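Juguetes pequeños en la mesa de trabajo: cómo clasificarlos y guardarlos
Trabajo de proyecto, segundo semestre. Autora: Inna Hladun. Entregado el 21 dic 2019 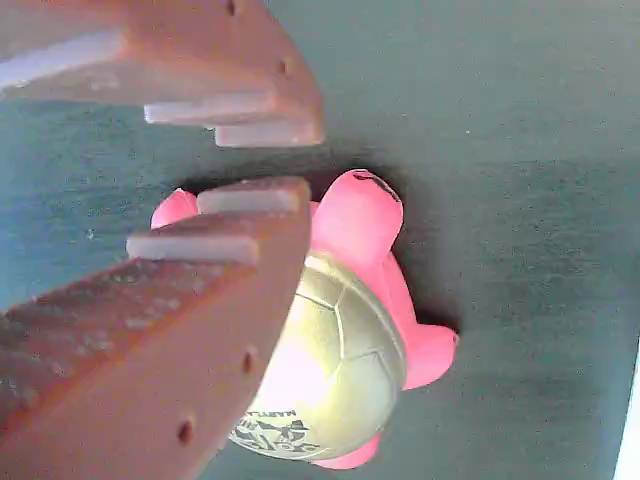 1. Introducción

En la ludoteca Vinanari se prestan juguetes a familias del barrio. Los juguetes grandes tienen su lugar en la estantería y casi nunca se pierden. El problema son las figuras pequeñas: animales, cochecitos, piezas de juegos incompletos. Al final de la tarde quedan mezcladas en una sola caja, y la persona que abre al día siguiente tiene que buscar una por una.

Mi proyecto trata de este problema. Quise hacer un sistema de clasificación que una persona sin experiencia pueda aprender en poco tiempo, y comparar dos maneras de ordenar. Trabajé con 60 figuras que la ludoteca me dejó desde el mes de junio.

2. Material

Las figuras son de tamaños y formas distintos. Como ejemplo de referencia elegí la tortuga pequeña, rosa y con el caparazón dorado. La elegí porque plantea una duda que se repite con muchas otras figuras: si ordenamos por color, ¿va con las rosas o con las doradas? En las primeras pruebas cada persona la puso en un sitio diferente.

La superficie de trabajo es de un verde azulado oscuro. Antes usaba una mesa blanca de la residencia, pero sobre ella las piezas claras se me escapaban a la vista. Sobre el fondo oscuro el rosa y el dorado se distinguen bien. Recomiendo este detalle a quien quiera repetir el trabajo.

Para guardar usé cajas bajas de la marca Kollum, con tapa, y etiquetas de papel escritas a mano.

3. Método

Comparé dos criterios.

Criterio A, por color. Cada caja lleva el nombre de un color. Si la figura tiene dos colores, manda el que ocupa más superficie.

Criterio B, por tema. Las cajas se llaman "animales de agua", "animales de tierra", "vehículos", "personas" y "otros". La tortuga entra en la primera, aunque mi tutora, la profesora Halyna Horobets, observó con razón que existen tortugas de tierra. Añadí entonces una regla: todas las tortugas van juntas, en "animales de agua".

Participaron compañeros de mi curso. Cada uno ordenó las 60 figuras 2 veces, una vez con cada criterio, y después tuvo 30 minutos libres para escribir sus opiniones. No medí la velocidad con cronómetro, y reconozco que esto es una debilidad del trabajo.

4. Resultados

Con el criterio A las cajas quedaban bonitas, pero las discusiones eran largas. Las figuras de dos colores causaron casi todas las dudas. Algunos participantes miraban la figura desde arriba y otros desde el lado, y llegaban a respuestas contrarias. En una tortuga el caparazón pesa mucho si se mira desde arriba, y menos si se mira desde el lado.

Con el criterio B hubo menos dudas. La caja "otros" se llenó demasiado, y al final tuve que dividirla. También hubo un caso que no supe resolver: un barco con cara de pez. Lo dejé en "vehículos".

En las opiniones escritas, la mayoría prefirió el criterio B. Una compañera escribió que para los niños muy pequeños el color es más fácil que el tema, y creo que puede tener razón. No hice pruebas con niños.

5. Propuesta para la ludoteca

Propongo ordenar por tema y pegar en cada tapa un dibujo además de la palabra. Las figuras difíciles deben estar en una hoja colgada cerca de la estantería, con su caja escrita al lado. La hoja tiene espacio para 30 nombres. Si la ludoteca llega a tener más de 100 figuras, habría que dividir también "animales de tierra".

6. Agradecimientos

Agradezco a la profesora Horobets sus correcciones, también las del idioma, y a la ludoteca Vinanari el préstamo de las figuras.

Comentarios

Hikow: En casa lo hacemos por color y funciona, pero mis hijos tienen tres años. Me quedo con la idea de los dibujos en la tapa.

Lytvynenko: ¿Las etiquetas de papel aguantan? A mí se me despegan todas en un mes.

Inna Hladun: Algunas se despegaron, sí. Ahora pongo cinta transparente encima y va mejor.

Hikow: El barco con cara de pez va en animales de agua, clarísimo.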